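Wornelach Table Crafts board > Trays, boxes and small stuff > Where does the scoop live?

bramblefold
Right, I have become mildly obsessed with laying out a table before I start, and I want to hear how everyone else does it. I do small sorting and filling jobs at home, mostly beads, dried lavender and the little seed packets we make up for the Trullurholm fair. For years I just tipped everything out and got on with it, and half the evening went on looking for the scoop under a bag. Last February I started putting the containers in a row along the back and keeping the front clear, and it has changed the whole job for me! I get through twice as many packets before I get fed up.

So: bowls, boxes, cups, trays. What goes where, and where does the scoop live when you aren't holding it?

oldquay7
Scoop lives in the bowl. Next question.

tansy_and_thyme
Scoop in the bowl is how I ended up with lavender in my sleeves, oldquay. It slides down the side and you have to fish about for it.

I stand mine in a cup of its own. Handle sticks up, you grab it without looking. It's the single best thing I do at that table and I'll bore anyone who'll listen.

oldquay7
And the cup goes over every time you reach past it. I've done it with a full cup of seed beads, on carpet. Still finding them.

tansy_and_thyme
Full cup? There's your trouble. Mine has only the scoop in it!

Mayuree Nakpan
I like both, depending on the cup. A wide squat one is fine. A tall light plastic one with a heavy spoon in it is asking for it, especially if the handle leans out over the edge. I put a spoonful of rice in the bottom of mine and it hasn't budged.

Bramblefold, what is in your row? I've got a bowl, then a box, then a heap of things I haven't decided about.

bramblefold
Oh, the rice is clever, I'm doing that tonight.

I've been shuffling the order for weeks and I keep coming back to the same one. Bowl on the far left for whatever is loose. A wooden box beside it for bits I've finished with, so they drop out of the way and I can't muddle them up again. Then the cup with the scoop, and a shallow tray at the right-hand end for bags, which otherwise drift all over the place. I'm right-handed, so the cup and the bags are both on my good side.

A dark top helps me no end as well. Pale things show up on it straight away, and with the lamp on of an evening my eyes don't get nearly so tired. And I do love a pale plate or sheet of something at the front, so you've got one bright spot where the fiddly work happens. 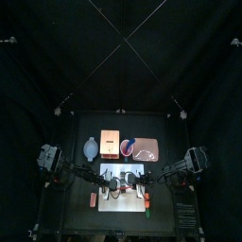
The wooden box and the cup are side by side in both of these. 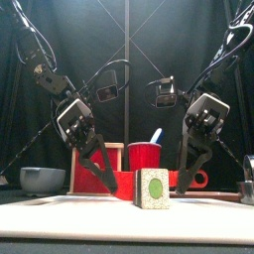

Anyway, what I can't settle is the box. I love a lid with a slot in it, it's so satisfying to post things through (I'm a child, I know). But then you can't see how full you are, and you can't change your mind about a piece once it's gone in. Do people prefer an open one? I've got a chance to have one made up by the chap at Gurnach who does the spice racks, and I need to tell him one way or the other by the end of the month.

oldquay7
Open. You'll want to get your hand in it. I had a slotted one for buttons and spent more time shaking it upside down than sewing.

tansy_and_thyme
Slot, slot, slot! The whole point is that you can't get your hand in it. I pick at things otherwise. I'll put a bead in the done pile, decide it's the wrong blue, take it out again, and before I know it the kettle's boiled dry.

Nawal Belkadi
Ask him for a slotted top that lifts off. Mine does and it's lovely. The top sits in a little lip so it doesn't slide, and there's felt underneath so it doesn't scratch the table. Two things I'd change if I had it made again: the slot is a touch too narrow for the folded packets, and the inside is bare wood, so the fine seed clings in the corners. A coat of wax would have sorted it.

Measure your fattest packet before you talk to him. I measured my thinnest, for reasons I can't now explain.

bramblefold
Nawal, a lift-off top is such an obvious answer and it hadn't crossed my mind. Did you find the slot was better running across or front to back?

Nawal Belkadi
Across, for me. My hand comes at it flat. My sister does it the other way and swears by it, but she works standing up.

hamdy_hill
Coming at this from the other side - I don't think you want a row at all. I had everything lined up at the back for a good while and my shoulder was complaining by nine o'clock. All that reaching. Now I've got it in a curve, with the ends coming forward on both sides, and the work in the middle. Try it for one evening before you spend money on boxes.

oldquay7
A curve eats the table. I've got a folding one from Hamdy's closing-down sale and it'd be all curve and no table.

hamdy_hill
You could bring just the ends in by a hand's width. It doesn't have to be an orchestra pit.

Mayuree Nakpan
I'm with hamdy_hill on the reaching. I keep the row, but I've pulled it closer, so there's only room in front for the plate and my wrists. My table is deep and I was using all of it just because it was there. The back of it now has the radio on it and I'm much happier.

What do you all do about the bags, though? A tray helps, but the clear ones stick together and I can never find the open end.

tansy_and_thyme
Crumple them! Really scrunch each one before you start, then let it go in the tray. They come apart much more easily than flat ones, and the creases catch the light so you can see where you are.

oldquay7
I lick my finger.

tansy_and_thyme
Of course you do.

bramblefold
Ha! Scrunching works, I've just tried it with a handful and they peel apart beautifully.

Tried the curve too, hamdy_hill. I've left the bowl and the box where they were and brought the tray round to the side, and I must say it's kinder on the arm. I did knock the cup, so oldquay can have that one. Rice is going in now.

I've messaged the Gurnach chap and asked for a lift-off top, slot running across, waxed inside. He wants to know what wood. I've told him something pale, whatever he has left over, and he says he can start it after he's finished 3 spice racks for somebody at Wornelach.

Nawal Belkadi
Did you measure the fattest packet?

bramblefold
Going to find a ruler.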